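**Trosholm** is an annual indie and alternative music festival held over three days on the grounds of a former grain port outside the town of Brodell. It is known for booking acts before their first album and for its small capacity, which the organizers have kept low despite regular sellouts.

## History

The festival grew out of a series of basement shows put on by promoter Daniyal Hashmi, who had been booking punk and noise bands in Brodell while working as a sound engineer. The first edition was a single-night event in one warehouse, with 300 tickets sold and five bands on the bill. Two of the bands shared a drummer, and the running order had to be changed on the night to give him a break between sets.

The second edition added an outdoor stage on the old loading dock. Rain stopped music there for most of the evening, and several sets were moved indoors at short notice. The dock stage was given a roof the following year and has been the main stage ever since.

Japanese songwriter Itsuki Sekiguchi joined as co-programmer after playing the festival with the trio Kudo. Sekiguchi widened the booking policy beyond guitar bands, and later lineups included electronic acts, solo harpists and spoken word. Some regular visitors objected to the change, and a letter printed in the festival's own program asked for "fewer laptops." Hashmi printed a second letter in reply the next year, taking the other side.

## Stages

The festival uses three stages:

- **The Dock** – the main outdoor stage, used for headline sets
- **Silo Room** – a round concrete space with a long natural echo, used mostly for quiet and solo acts
- **Tolteck** – an indoor stage named after the machine shop that once occupied the building

The Silo Room is often mentioned by performers for its sound. Drummers are generally not booked there, although Kudo played a full set in the room with brushes and a single snare. A recording of that set was released on cassette and later as a download.

Daytime events are held in the rooms above Tolteck. They include zine making, poster printing, instrument repair and talks on touring and record pressing. Entry is covered by the festival wristband, but places are limited and are given out at the door.
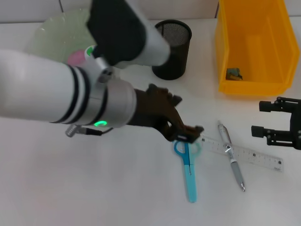 *Robotic hand over a pair of scissors on a white tabletop.*

## Programming

Trosholm does not announce headliners. The full lineup is published in alphabetical order, with all names in the same size type, and set times are released on the morning of the first day. Hashmi has said that the practice began as a way of saving money on poster design.

Sets on the smaller stages are limited to 40 minutes. Bands may not play the festival two years in a row, a rule that has been broken once, when Kudo filled in for a group whose van had broken down. About 15 places on each year's bill are held for acts chosen from open submissions, which close in November.

## Reception

Local coverage was slight in the early years and mostly dealt with noise. The organizers moved the last outdoor set to an earlier slot after complaints from houses across the water, and late shows now take place only in the Silo Room and Tolteck.

Music writers have tended to praise the booking and criticize the food, which for the first few editions came from one van. The walk from Brodell station, along an unlit service road, was also a common complaint until a shuttle bus was added.

## Recordings

A compilation of live tracks is issued after each edition. The first was a run of hand-stamped CDs and is now hard to find. Later volumes were pressed on vinyl, with the exception of the fourth, which came out only as a download after the master tapes from the Dock were found to be missing one channel. The Silo Room tracks on that volume were not affected.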